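Home waters > Moorings, yards and winter storage
Shares: 8

**tidewrack**
Has anyone left a boat afloat at Pruvby over the winter? Skotinska have put their lift-out price up again and I'm tempted to just stay in the water till April. She's a Dosen, fin keel, nothing fancy, and I only antifouled her this summer so it feels a waste hauling her out.

**mudberth_mo**
Did it two winters running. Fine if you live close. You'll be down there every time it blows, checking lines and swearing at fenders. I got through six of them, mind you, because the pontoon has that nasty metal edge.

**Old Gaffer**
I wouldn't. Boats want to come out and dry off, simple as that. And the north side at Pruvby gets a horrible slop in an easterly.

**mudberth_mo**
Come on Gaffer, plenty of boats stay in all year and don't fall to bits! Half the ones ashore get blown about under flapping covers and nobody goes near them.

**tidewrack**
I'm nearly two hours away, so that's a worry. Is there someone who'll keep an eye on her? I've heard Rawat do a winter watch thing.

**Old Gaffer**
They do, and they're decent, but add that to the berth and you've spent what the yard wanted in the first place.

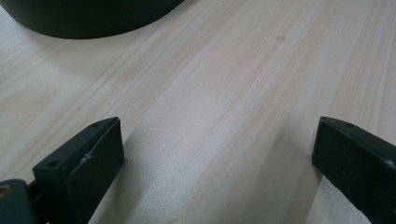 Posted by Geeta Grewal, 17th September

I use Rawat and I'd say go for it, tidewrack. Gaffer's right that the saving isn't huge, but you get to sail on those lovely still days in the cold months (bring a flask!). Ask for the inside berths, they go quickly. Double up your lines, shut the seacocks, and check your insurance covers you afloat, mine didn't until I rang them. Also does anybody know if the shore power's been fixed on the long pontoon?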